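Filed under: Opinion, Woods & Land
23 shares | 4 comments

Walk your lines before you plan anything

I own a piece of woods in Waddale, and for the first several years I owned it I couldn't have told you where it stopped. I knew where it started. There's a gate, and a culvert with a dent in it, and a big yellow birch that leans over the road like it's waiting for a bus. Past that it was all just trees to me, and I figured at some point they turned into somebody else's trees, and that was fine.

I bring this up because I went to a landowner evening last March (folding chairs, bad coffee, very good lemon bars) and the whole two hours was about management plans. What to put in a plan, how often to redo the plan, what your plan should say about carbon. Somebody from Skirnano showed us their mapping software, which can color your stands by age and species and by how much money is standing in them, and I will admit it was gorgeous. I wanted it! I went home wanting it. And then lying in bed I thought, how many of the people in that room could walk to their own back corner?

So that's my opinion, and I'm going to take a while getting through it. I think small forest owners are being pushed into planning before they've done the most ordinary piece of owning there is, and I think we should put the boundary first. Before the inventory and the wildlife goals, before anyone comes out with a paint gun. Go find your lines, clear them enough to see, mark them, and then do it again every few years until you're too old, and then make a niece do it.

My own conversion was embarrassing. Deruris was buying that winter, they're the outfit that does most of the cutting on our side of the valley, and their forester came out to look at a stand of red pine I wanted thinned. Her name is Danica Babić and she's patient with people like me. She had her map and I had the one that came with the deed, and she asked which side of the stone wall I was on, and I said the near side with total confidence. She asked which wall. There were two walls. I'd been on that land, what, a dozen times a year, snowshoes, picking mushrooms, and I had never registered that there were two walls running nearly alongside each other with a strip of hemlock in between.

The strip belonged to my neighbor. I'd been cutting my firewood in it.

It wasn't a lot of firewood and my neighbor, Despina Petek, was nicer about it than she had to be. I took her two loads, split and stacked, and she gave me a jar of something pickled. But think about how that goes with a different neighbor, or with a harvester in there instead of me and my little saw. One of those machines can take down a hemlock strip before lunch. In plenty of places the law lets the owner of the trees come after you for a multiple of what they were worth, and "I thought it was the other wall" doesn't get you very far. Ask a lawyer where you live, I'm only a person with a birch and a culvert.

Danica wouldn't put in a single blaze until the line was settled, which I grumbled about for a week and have been grateful for ever since. She told me disputed lines hold up more small timber sales in her territory than prices do. Prices come back, she said, but two families who've stopped speaking over a corner post can keep a lot of good wood standing until it rots.

Now the argument I always get when I start in on this is that it's all on the phone now. You've got the parcel layer, you've got the blue dot, you stand where the dot touches the line and there you are. I use it too. It's great for not getting lost. But the parcel lines on those apps are mostly drawn for taxes, from old paper, by people in an office doing their best, and they can be off by enough to matter, and then your phone under a wet canopy is off by its own amount on top of that. I've watched my dot wander clear across a brook while I stood still eating a sandwich. If you hang ribbon by the dot you've made a line, sure, and in ten years somebody is going to find that ribbon and believe it. A wrong line with ribbon on it is worse than no line.

What you want is the old evidence. Walls, wire grown into the middle of a maple, an iron pin with a cap on it, a row of trees left uncut because two farmers two generations back both agreed not to touch them. And you want the deed in your hand while you look. Mine calls for 411 feet "to a stake and stones," and the stake is long gone of course, but the stones! They were right there under the moss, a heap about knee high, obviously put there by a person, and I let out a yell that probably scared the deer into the next county. I've had a good career and raised decent kids and I'm not sure I was ever so pleased with myself as I was over that pile of rocks.
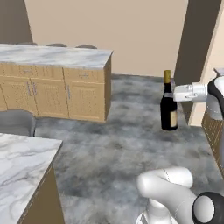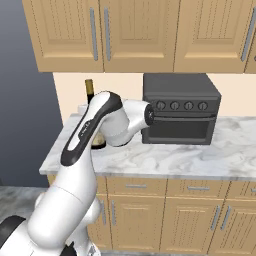

The other argument is money, and I take that one more seriously. A licensed survey isn't cheap, and for a woodlot that might earn something once every fifteen years it can look crazy. I get it. I put mine off and put it off. But I'm not saying everybody needs the full survey with monuments at every angle. Start with what's there. A lot of old lines are perfectly findable and both sides agree on them, and then all you're out is a few Saturdays and a can of paint. Where you can't find it, or you find it and the neighbor finds it somewhere else, that's the piece to pay for. I ended up hiring a surveyor for one side only, the side with the two walls, and split the bill with Despina, who wanted it settled as much as I did.

And talk to the neighbor first. I can't say this loudly enough. Call them before you go out with paint, ask them to come along, bring a thermos. Never freshen up a shared line alone and announce it after. People who would happily have given you the benefit of the doubt over ten feet will fight you to the grave over ten feet if they discover it in orange on a Sunday walk. Despina and I did ours together over three afternoons, and she knew things I'd have never gotten off a map, like where her father-in-law moved the fence to keep the heifers out of the wet ground and then never moved it back. That fence has fooled everybody since, including the tax map.

I'd like to see the cost-share programs come around on this. Right now, at least where I am, I can get help paying for a plan, and help for planting, and help for tearing out buckthorn, and there's nothing for lines. Meanwhile the plan I'd be getting help with opens with a map. On the first page! Everything after it hangs on whether that map is right: the acreage, the volume, the tax enrollment, the whole works. I looked at my own first plan again before writing this and it says I own a stand that is partly Despina's. A very nice man wrote that plan. He did it off the tax map like everybody does, and he walked the middle of the property and not the edges, and I signed it.

Even a little would help. Say the program paid half of one contested line, up to $500, for anybody who showed up with a neighbor's signature next to their own. I'd bet you'd clear up more stuck woodlots with that than with another round of workshops. (Keep the lemon bars, though.)

I know walking lines sounds dull next to talking about climate and habitat and what kind of forest we want to leave behind. I care about those things. My pines are getting thinned so there'll be oak under them when I'm gone, and I think about that oak more than is probably healthy. But the edges are where I finally learned the place. When you follow a line you can't go around the ugly parts, you have to go straight through the blowdown and the swamp and up the ledge on your hands, and you see what's there. I found a spring. I found a vernal pool that isn't on anybody's map, an old dump with a whole enamel stove in it, and a black cherry so straight that Danica took her hat off. All of it was within spitting distance of a boundary I'd never bothered with, because my trails went where trails are easy.

If you're going to do it this year, do it soon. Late winter into early spring is the time, with the leaves off and the snow down enough that you can see the base of a wall. Wear something you don't mind tearing. I use an old Salminen brush hook that my uncle left me, heavier than it needs to be, and I clear only enough to see from one mark to the next. Paint the trees at eye level and don't nail anything, whoever saws that log later will thank you. If you come to a tree that carries an old blaze, leave the scar alone and put your paint near it, that scar might be the only witness you've got.

Put down what you find on paper, too, in words a stranger could follow. "From the culvert, follow the wall uphill to the double maple." My notes are in the same envelope as the deed, and the kids know which drawer it's in, or they claim to. I'm taking both of them out there in April to show them the stones. One of them has already asked whether there's cell service at the back corner, and there isn't.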